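Clurneo Robotics Club – Minutes of the Project Meeting
Room 28, 3:30 p.m., December
Chair: Mwende Lyimo
Minutes: Njoroge Koech

1. Previous minutes
Approved with one correction. The spare power supply was returned to Travora, not to the storeroom.

2. Budget
Balance stands at $1855. Njoroge reported a quote of $133 from Drema for replacement gripper fingers, shipping included. Purchase approved. Mwende asked that future quotes be sent to the club address before the meeting.

3. Nyanda sorting project
The task remains as set in the fall: two arms, one on each side of the table, move parts from the yellow bins to the steel tray in the center. Solenoids and wire harnesses are the current part types, with the red circuit boards to follow.

Njoroge gave the results for the last set of runs. Solenoids were picked in 29 attempts without a restart. Harnesses are slower. The model tends to choose a point too close to the connector, and the remaining wires then drag over the rim of the bin. Mwende proposed labeling grasp points on the wire only – connectors to be excluded. Agreed.

Reflections from the bins and the tray were discussed at length. The wrist cameras lose contrast where light hits the plastic. Matte spray was suggested and rejected on account of flaking. The overhead lamp will be moved first and the exposure setting left alone until that has been tried.

Views from the fixed camera and the wrist cameras:
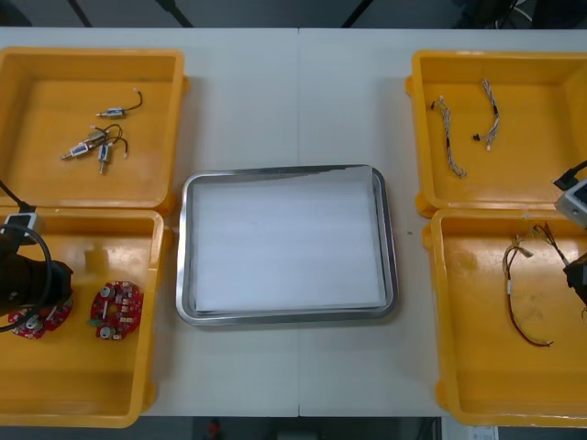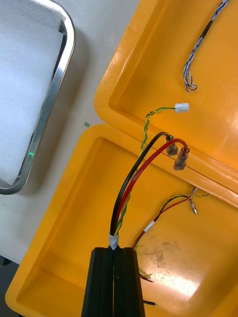
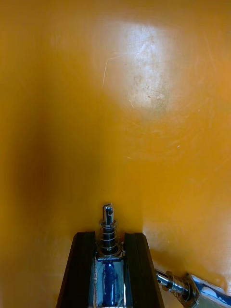

Mwende will write the revised labeling guide. Members who labeled harness clips under the old rule should leave those files in place until the guide is out; they will be relabeled together.

4. Regional entry
The entry form asks for a two-page technical summary and a wiring diagram. The diagram on the club drive shows the old emergency stop circuit and has to be redrawn. Njoroge to do this and pass it to Mwende for checking.

5. Action items
Mwende – labeling guide, lamp position, check of diagram
Njoroge – Drema order, wiring diagram
All – comments on the draft summary by the next meeting

6. Other business
The door code changes in January. Members will receive the new one by email.

Meeting closed at 4:40 p.m.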